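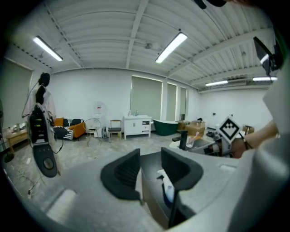 **Ticket 2: marker pose jumps on the right-hand gripper**
Opened by: Judit Kiss
Assigned to: Ha-rang Yoon
Date: 19 November 2023
Project: Vemelton (student manipulation project, bathroom tasks)
Status: open, workaround in place

**Problem**

The tracked position of the right gripper jumps sideways when the hand turns past the sink. It lasts a few frames and then settles. The left gripper, same build, same firmware, doesn't do it. Training on these episodes gives us an arm that twitches in the same spot, so the Fleltent people on the learning side have asked us to stop uploading until it's fixed.

**Steps to reproduce**

1. Start the logger with the default Platach config.
2. Record any reach from the vanity toward the bathtub.
3. Plot x and y for the right gripper.

**Log**

Judit: Restarted the logger and the host. No change. Swapped the USB cables left to right. The jump stayed with the right gripper, so I'm ruling out the cable and the port.

Judit: Checked exposure. It was on auto. Locked it and recorded again. Fewer jumps but still there.

Ha-rang: What marker size is in the config? The cards we printed for the first batch were a different size from the ones we use now.

Judit: Config had the old size for the right gripper only. Fixed. The scale is now correct, which also explains why the sink looked too close in the plots. The sideways jump is smaller but not gone.

Ha-rang: Then I think it's the angle of the card. If it sits nearly flat to the camera the solver can flip between two answers. Can you get a view of how a card is mounted?

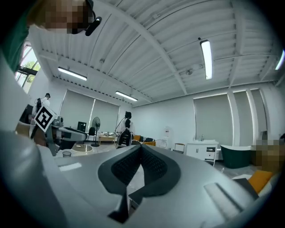

*Marker card mounted at an angle on top of the finger assembly, seen from the hand-held gripper.*

Ha-rang: Thanks. Please write down the tilt for each card before you change anything. I'd also like a 1,000 frame static recording with the gripper resting on a table.

Judit: Static recording done, 1,000 frames. No flips when nothing moves.

Ha-rang: OK, so it needs motion or a changing angle. I added a check that throws out a pose if it disagrees with the previous one by too much. Branch is pose-gate. It hides the jump — it doesn't cure it.

Judit: Running pose-gate on both machines. Plots look clean on the replayed episodes. I haven't tried it on new ones.

**Still to do**

- Judit: remount the right card with more tilt, record the vanity reach again with pose-gate off
- Ha-rang: ask Oh if the old card size is used in any other config
- Mark the earlier uploads as "do not train"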